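Ticket 2099 - Dye colour prints wrong on care labels
Product: Provard label software, Cullia printer
Status: Solved (July)

Reported
Love this program, so I'm hoping it's a small thing! Our shop dyes its own fabric and prints a care label for each batch. Since the last update, every label for the Lorance range comes out with the colour name missing and the wash temperature set to 60. It should be 30 for anything in that range. The preview on screen looks perfect, right down to the little washtub symbol.

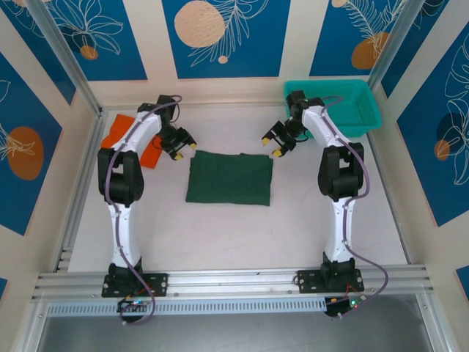 Tried so far
Restarted the printer and the computer. Same result.
Swapped the ribbon and ran the cleaning card. Lovely crisp print, still the wrong temperature.
Printed a label from the Coşkun range as a test, and it was spot on - colour name, temperature, the lot. So the printer is fine and the fault has to be in the Lorance template.

Reply from support
Great testing, thank you! Could you open the template, go to Fields and tell us what it says beside Colour and Wash? Please also check whether you have 2 templates with the same name.
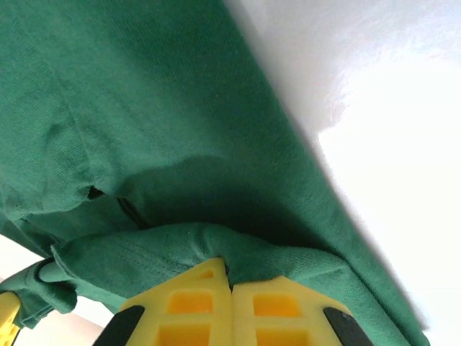

Update, 4:15 pm
You've cracked it! There were 2 Lorance templates, one in the shared folder and one the update had put in the default folder. The preview was reading ours and the printer was reading the new one, where Colour is blank and Wash is set to 60. I renamed the default copy, pointed the print queue at the shared folder and ran a full sheet. Every label came out with the right name and 30 on it. I'm thrilled, we have a whole rack of batches waiting to be labelled.

Reply from support
Fantastic news. We've passed the duplicate template on to the update team. Please keep the renamed copy until the next release, then it can be deleted.

Closed by customer.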